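Home | Posts | Robots | About

Week two of the robot class

Monday was our second session, and Patricio Acuña and I finally got time on the arms. The class project is sorting: get the marker into the right basket, then switch baskets and do it again. Our team name is Jaltby, which Deepak Bansal picked and I have stopped arguing about.

I spent most of my prep time on the fingertips. My notes say to keep the pads parallel and come in slowly over the rim – the mesh sides catch things. 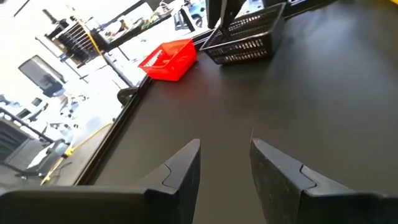

View from the wrist, with the red and black baskets up ahead.

We have to log 300 runs before the end of September, and 700 if we want to enter the open round. We're at 8. Patricio thinks we can do most of it in evening sessions. I think we need a better way to reset between runs first, so I'm writing a checklist for that.

The other teams share the same big room, and I like being able to look up and see how they set out their blocks.

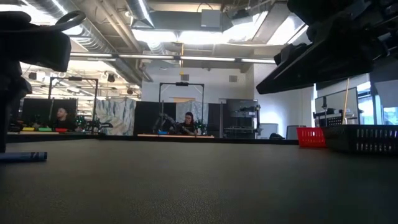

Blue marker on our table, other stations behind.

Next session we swap jobs and I do the logging.

2 comments | 8 shares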